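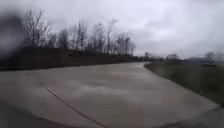
Sobre nós

A Jitumen é uma pequena oficina de ensaios. Comparamos câmaras, controladores, braços e garras para empresas que precisam de escolher um equipamento e não têm tempo, ou não têm espaço, para o experimentar antes da compra. Não vendemos nenhum dos aparelhos que ensaiamos e não recebemos comissão dos fabricantes.

Começámos em 2 pessoas, numa sala emprestada, com um braço usado que tinha uma junta com folga. Hoje somos 13. A oficina actual abriu em maio de 2019 e tem uma parte coberta, para as garras e os braços, e um acesso ao exterior, para as câmaras que vão trabalhar em veículos e plataformas móveis.

O que ensaiamos

Câmaras. É a parte do trabalho que mais cresceu. Uma câmara que se comporta bem dentro de casa pode perder o limite de um caminho quando o chão reflecte o céu, ou quando tudo à volta é cinzento. Por isso repetimos os percursos com sol baixo, com céu coberto e depois da chuva. O betão molhado é para nós uma superfície de ensaio como qualquer outra, e pedimos sempre ao cliente que nos diga em que pavimento o seu robô vai andar. Registamos também o que acontece quando a lente está suja, pois na prática poucas lentes ficam limpas durante um turno inteiro.

Controladores. Medimos o atraso entre a imagem e o comando, com carga e sem carga. O nosso banco chama-se Garba e foi construído cá dentro. Guarda todos os tempos, também os maus, e o cliente recebe o ficheiro completo.

Braços e garras. Fazemos ciclos de pegar e largar com as peças do próprio cliente. A garra Skurken, de dois dedos, é a nossa referência interna: já fez mais de 2301 ciclos no mesmo banco e conhecemos bem os seus defeitos. Quando chega uma garra nova, trabalha primeiro ao lado dela, com as mesmas peças e a mesma velocidade.

Como trabalhamos

Cada comparação começa com uma conversa e uma folha de condições, assinada pelas duas partes. Depois de assinada, a folha não muda. Se durante o ensaio aparece uma pergunta nova, abrimos outra folha. Um ensaio normal ocupa 20 dias úteis, contando com a montagem e o relatório. Os ensaios no exterior podem demorar mais, porque dependem do tempo, e em janeiro a agenda costuma estar cheia.

O relatório é escrito em português simples, com as tabelas em anexo. Não damos notas nem estrelas. Dizemos qual equipamento falhou, em que condição, e quantas vezes repetimos.

Quem somos

O responsável técnico é Amândio Matos, que responde pelos relatórios e recebe as visitas. A programação dos bancos é feita em conjunto com a Imiton, nossa parceira desde o primeiro ano.

Para visitar a oficina ou pedir uma folha de condições, utilize por favor o formulário da página de contactos. Respondemos em português e em inglês.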